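首页 | 论文 | 数据 | 博客 | 关于我们

3 数据采集

先交代一句：这一节是我（Sigrun Sjöberg）写的，审稿人说上一稿的采集部分“过于简略，无法复现”，所以这回我放开了写，啰嗦的地方请多包涵。方法和模型在第2节已经讲完，这里只讲示教数据是怎么攒出来的，以及我们在攒的过程中改了哪些主意。

3.1 为什么选杯子和盘子

Anura 这个项目一开始的野心挺大的，Rami Haddad 列过一张长长的任务清单，叠毛巾、拧瓶盖、拉拉链，什么都有。我们试了一个月，结论是摊子铺得太开，每个任务都只有一小撮示教，训练出来的策略哪个都不太像样。于是我提议先退一步，只做“把杯子放到盘子上”这一件事，把它做扎实。Dale Sutherland 当时很不以为然，说这种任务单臂都能做，用双臂平台是浪费。他说得有道理！可我想看的恰恰是双臂系统在“其实只需要一只手”的时候会怎么办：它会不会选离杯子近的那只？杯子在正中间的时候呢？选了一只之后，另一只手会不会乱动？

这些问题在文献里讨论得不多，至少我没翻到几篇让我满意的。双臂示教的工作大多挑必须两只手配合的任务，手的选择在任务定义里就写死了。我们反过来，让操作者自己选，再看模型从中学到了什么样的偏好。

3.2 场景布置

桌面布置尽量简单。白桌子、白墙、一只盘子、一只杯子，别的都不放进工作区。早期版本里我们加过干扰物（勺子、海绵、一盒图钉），后来全拿掉了，留到第5节的泛化实验再用。灯光用的是漫射光，影子很淡，这一点对外部固定相机特别友好，对腕部相机的影响倒没那么明显。

每一条示教开始前，操作者按照随机种子给出的草图摆放盘子和杯子。草图只给大致区域，不给精确坐标，这是故意的：我们早先用带刻度的垫子精确摆放过，结果物体位置全落在一张网格上，模型在网格点之间的表现明显变差。换成人手随便一放以后，分布就自然多了。图1是其中一种摆法，盘子靠后、偏左，杯子在靠前的位置，大致处于两只机械臂中间。我们内部管杯子居中的摆法叫“两可”，因为左手右手都说得通，操作者得自己拿主意。
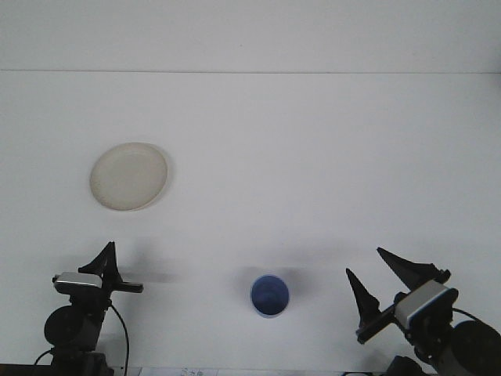

图1 “两可”布置：空盘在后，蓝色杯子在前，两侧机械臂的夹爪上各装有一个腕部相机。画面取自外部固定相机。

3.3 遥操作与记录

示教由三个人完成：Rami、Laurier Chisholm 和我。遥操作用的是主从臂方案，主臂由我们自己拼装，手感偏沉，Laurier 抱怨了很久，后来在肘关节处加了一根弹簧，好多了（第一批数据是加弹簧之前采的，我们在元数据里做了标记，想剔除的读者可以自行过滤）。

采集软件叫 Kodano，是组里自己写的小工具，代码不漂亮，但该记的都记了：关节角、夹爪开度、外部相机和两路腕部相机的图像，外加操作者编号和随机种子。各路数据按时间戳对齐，图像缺帧的片段会被自动打上标签，由人工决定去留。我强烈建议大家在采集当天就看一遍回放，别攒到周末！我们有过一次教训，左腕相机的线接触不良，整个下午的左腕画面都在断断续续地丢帧，等发现的时候已经录了一大堆，只好全部重来。

每条示教的动作要求写得很宽松：选一只手，抓杯子，放到盘子上，松开，退回起始姿态。抓杯沿还是抓杯身、从哪个方向接近，都不作规定。Rami 习惯把夹爪的一根指尖伸进杯口夹住杯沿，我更喜欢从侧面夹杯身，Laurier 两种都用，看心情。最初我担心这样的多样性会把模型搞糊涂，毕竟对简单的行为克隆来说，两种抓法取个平均就等于哪种都抓不到。用了第2节里的生成式动作头之后，这个担心基本没有成真，具体数字见第4节。

3.4 筛选

最终保留了1,000条成功示教，另有258条被标为“失败”或“存疑”。失败的那些我们没有删掉，和主数据集一起存放，只是默认不参与训练。里面什么情况都有：杯子碰倒了，放下时压在盘沿上滑了出来，操作者半路换手，还有一条是 Laurier 打了个喷嚏（从关节角曲线上看得清清楚楚，我把它留作纪念）。

“存疑”的判定标准改过两版。第一版规定杯子必须完全立在盘底平坦处才算成功，执行起来太严，三个人看同一段回放经常意见不一。第二版放宽为：夹爪松开之后杯子在盘内保持直立，2秒之内没有倾倒，就算成功。Diane Sawatzky 没有参与采集，由她单独复核全部回放，碰上她和操作者意见不同的片段，以她的判断为准。这样做比较费人，但我很推荐，自己看自己的示教总会手下留情的，我就是。

3.5 换手问题

回到我最感兴趣的地方。在“两可”布置下，三位操作者的选择差别很大。我是右撇子，几乎总用右臂；Rami 会看盘子在哪边，盘子偏左就用左臂，理由是后半程路径短；Laurier 则常常先动一只，犹豫一下，再换另一只。他的这类片段凡是中途换手的，都归到了存疑一栏，但那些只犹豫、没有换手的还留在主数据里。

这带来了一个有点好笑的后果：模型把犹豫也学会了。杯子放在正中间时，策略有时会让两只手同时往前探一小段，然后其中一只停住、缩回去。第一次看到的时候 Rami 说，这不就是 Laurier 吗。我们试过把操作者编号作为条件输入，犹豫确实减少了，可是换一个没见过的杯子之后又冒了出来，所以我不敢说这个问题已经解决。Dale 的意见是干脆在“两可”布置里强制规定用哪只手，我没有同意，那样的话这篇论文里我最想研究的东西就没了。我们最后的折中办法是主实验用全部数据，另外在附录里给出一个去掉犹豫片段的版本，供读者对照。

3.6 局限

局限不少，我挑要紧的说。盘子和杯子的种类太少，颜色反差又大，白桌面上放一只蓝杯子，对视觉编码器来说实在太容易了。盘子的颜色和桌面比较接近，反而是两者里更难的那个，我们在早期的失败案例中也看到过夹爪在盘沿外侧松手的情况，不过没有专门做分析。再就是操作者只有三个人，上一小节讲的那些偏好很可能只是我们三个人的脾气，换一个实验室也许完全是另一副样子。如果有同行愿意用同样的布置采一批数据寄给我们，我会非常高兴，Kodano 的导出格式说明放在附录B里。

还有标定。外部相机固定以后我们基本没有再碰它，但桌子被人撞过至少一回，前后画面有几个像素的偏移。我们没有校正，也没有把两段数据分开训练，理由很简单：真实环境里桌子也是会被撞的。

相关内容
· Treredach：双臂遥操作主臂的低成本改装笔记
· 从失败示教中能学到什么？Zacharias 数据集四月更新
· Kodano 导出格式说明与常见问题
· 腕部相机丢帧的排查方法

本网站使用 Cookie 以改善您的浏览体验。继续浏览即表示您同意我们的 Cookie 政策。[接受] [管理设置]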